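Last updated Wednesday, November 19, 2025

Most wobbly tables have one of two problems: a loose joint, or one leg shorter than the rest. The two need different repairs, and plenty of people saw a bit off a leg when all the table wanted was a spanner. This page covers small four-legged wooden tables, the sort used beside a chair or in a hallway. Large dining tables with a central pedestal are a separate job.

## What you need

- A flat reference surface (a kitchen worktop or a sheet of thick board)
- Screwdrivers and a set of hex keys
- Wood glue
- Two sash clamps, or a ratchet strap
- A pencil and some thin card
- Sandpaper, 120 grit and finer
- Felt pads

I use Pedow wood glue, but any ordinary white or yellow wood glue will do. Don't use superglue. It sets before you can get the joint square, and it is miserable to clean off later.

## Finding the cause

Clear the top and push down on each corner in turn. If the table rocks between two opposite corners and the legs stay stiff, the trouble is either the floor or the leg length. If a leg moves on its own, you have a loose joint.
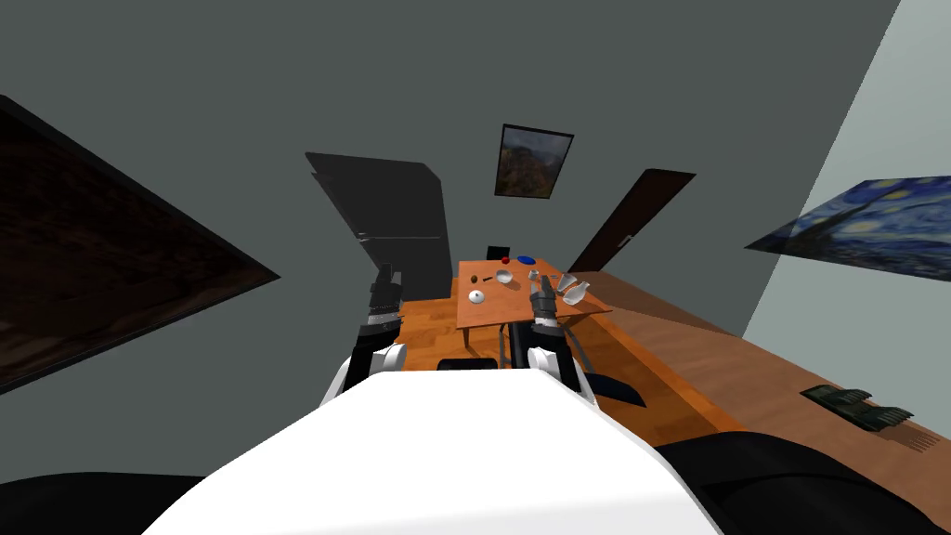 Next, turn the table by a quarter and try again in the same spot. A rock that moves to a different pair of legs comes from the floor. A rock that stays with the same legs comes from the table. Old floorboards can dip by a surprising amount, so check this before you do anything else.

Then lay the table upside down on a blanket and grip each leg near the foot. Move it side to side and front to back. Mark any leg that shifts with a bit of tape.

## Tightening bolted legs

Flat-pack tables usually have a metal plate across each inside corner, with a bolt running through it into the leg.

1. Loosen all four bolts by half a turn. This lets the frame settle.
2. Press the leg hard into its corner and tighten the bolt until it grips.
3. Do the opposite corner next, then the remaining two.
4. Go round again and tighten everything fully.

If a bolt spins without gripping, the thread in the leg has gone. Take the bolt out, drill the hole clean, glue in a piece of hardwood dowel and leave it overnight before drilling a new pilot hole. The corner plates on the Vindeck side table are soft and bend if you force them, so stop as soon as the gap closes.

## Regluing a loose joint

Older tables are held together with dowels or mortise and tenon joints. Squeezing fresh glue into the crack rarely lasts, as new glue won't bond to old.

1. Tap the joint apart with a rubber mallet, or a hammer and a scrap of wood.
2. Scrape off the old glue with a blunt knife. Warm water and an old toothbrush help with animal glue.
3. Let the wood dry fully - overnight at least.
4. Try the joint without glue. If it is slack, wrap the tenon in a thin wood shaving.
5. Brush glue on both faces and push the joint home.
6. Clamp across the frame and measure both diagonals. They should match.
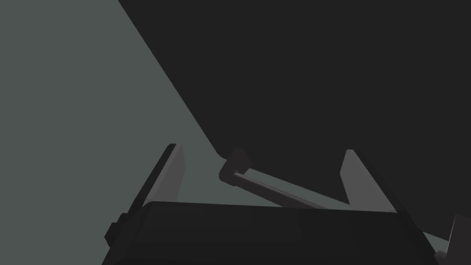 ## Levelling a short leg

Stand the table on your flat surface. Slide pieces of card under the short leg until the rocking stops, and keep the stack. Its thickness is the amount you are missing.

For a small gap, a felt pad on that foot is enough. Put pads on the other three as well and build up the short one with an extra layer. For anything thicker, cut a disc of hardwood, glue it to the foot and sand the edge flush once it has set.

Shortening the other three legs is the last resort. Zawadi Gachanja, who taught me this, would only do it with sandpaper taped to a flat board, rubbing each foot a few strokes at a time and checking in between.

## Afterwards

Leave a glued table alone for a full day before putting weight on it. Check bolts again after around 6 weeks, when the wood has had time to settle. If it still rocks then, repeat the quarter-turn test before reaching for any tools.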